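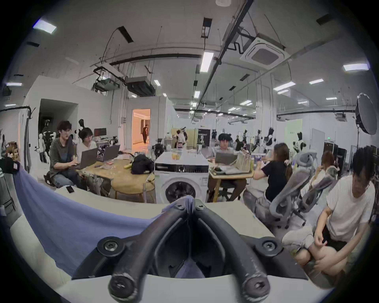

Match Administration Help
Category: Competition rules, amateur and youth soccer

Abandoned fixture: does the score stand, and who pays for the replay?

Submitted Sun 25 February

Our club, Hutton, plays in a regional amateur league on Saturdays. Our most recent home fixture, against Sindora, was abandoned by the referee in the second half after one set of floodlights failed. We were leading by two goals at the time. The referee waited 20 minutes, consulted both captains, and then declared the match abandoned. Neither club was at fault as far as we are aware. The ground is leased from the municipality, and the lights are maintained under the lease.

The league secretary has informed us by e-mail that the match is to be replayed in full in March and that the score at the time of abandonment will not be recorded. We have also been asked to pay the officials' fees for the second date. The invoice, with pitch hire included, comes to 525 dollars.

We would appreciate guidance on the following points. First, is there any general principle under which a score may stand when most of the match has been completed? Second, is the home club obliged to bear the full cost of a replay when the cause was outside its control? Third, one of our players was sent off before the lights failed. Does that dismissal remain in effect, and may he take part in the replayed match?

The league handbook contains one paragraph on abandoned matches, which states only that such matches "shall be dealt with as the management committee sees fit."

3 answers

Answer 1 (marked as accepted by the member who submitted the question)

The governing text is the handbook of your own competition. The Laws of the Game provide that an abandoned match is replayed unless the competition rules or the organizers determine otherwise. A full replay, starting from 0-0, is therefore the default position, and your league has applied it. The proportion of the match completed does not by itself give either club a right to the result. Some competitions have adopted a rule under which the score stands after a stated minute, and others resume play from the point of abandonment. Your handbook appears to contain no such provision. The wording you quote gives the management body wide discretion, and an appeal on the merits would be difficult unless the league has treated a comparable case differently in the current season. If you are aware of such a case, cite it by date and by the names of the clubs.

With regard to costs, please review the section of the handbook on match officials, which is usually separate from the section on abandoned matches. Three arrangements are in common use: the home club pays in all cases, the two clubs share the fees for a replayed match, or the league meets the fees from central funds where neither club is at fault. If the handbook is silent, you are entitled to ask the secretary to identify the rule under which the invoice was issued. The request should be made in writing before the payment date. It would be prudent to pay under protest if the league imposes a penalty for late settlement.

You should also review the lease. Where the landlord is responsible for the lighting, the club may have a claim for the hire charge on the original date. That is a matter between the club and the landlord and has no bearing on what is owed to the league.

As to the dismissal, disciplinary action taken by the referee is ordinarily reported and processed whether or not the match is completed. Whether the player may appear in the replay depends on when the suspension begins and on whether an abandoned match counts toward it. Request written confirmation of his eligibility before naming him on the team sheet. Fielding an ineligible player is likely to cost you more than the replay itself.

Finally, note the time limit for appeals. In many leagues it is short, and it generally runs from the date of the decision letter. An e-mail may count as a decision letter if the handbook permits electronic notice.

Answer 2

We had this at Bronditz two seasons ago, although in our case it was fog. The league ordered a replay and we lost it. I do not recall being charged for the officials, but our treasurer may have paid without raising it. I would suggest asking the other club to split the bill. Sindora may well agree, as they have been given another opportunity at the points.

Answer 3

I concur with the first answer, with one addition concerning the appeal. Obtain a copy of the referee's report before submitting anything. In a case involving the Mfinanga youth section, the club's account gave one time for the stoppage and the report gave another, with a difference of 10 minutes between them. The appeal panel relied on the report, and the discrepancy did not assist the club.

The appeal should be signed by the club secretary and should state the decision complained of, the rule relied upon, and the remedy sought. Enclose the appeal fee if one is required. Appeals received without the fee are frequently returned unread.

Members may add a further answer while this question remains open. Answers reflect the experience of individual members and do not replace the written rules of any competition.

Related questions
Postponement for an unfit pitch: who makes the decision?
Registration deadline for a transferred player
Minimum number of players required to start a match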